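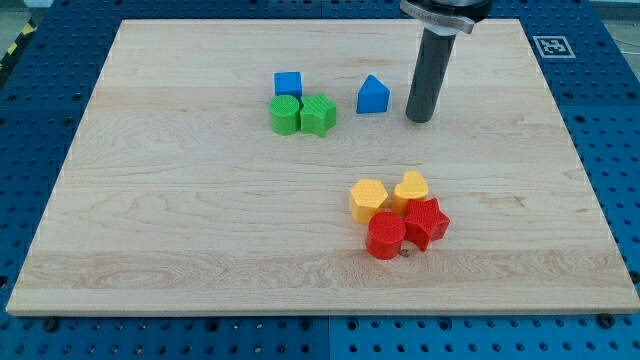
Fixing a probe that plows into the board

Your arm has pushed blocks politely all morning, and then it tries to drill for oil. Ours did it at 11 at night. The usual culprit is a stale tool length.

1. Hit the stop button. Don't jog up yet.

2. Clear the fault, drop the speed to 2 percent and back straight up in Z. Any sideways move now will be recorded in the wood forever.

3. Check the clamp. If the probe has slid, reseat it and tighten the screws evenly. Mine had slipped almost 2 mm, and I had been blaming the software for a week.

4. Measure the tool again and type in the new length. Then save it. I have skipped the saving part, with predictable results.

5. Set the lower Z limit just above the wood and run 32 slow pushes with your hand near the stop.

If it dives again, look at the board bolts. Wood moves, even when bolted down.

Līga Petrauskas | Plaramano bench notes | Contact | Back to top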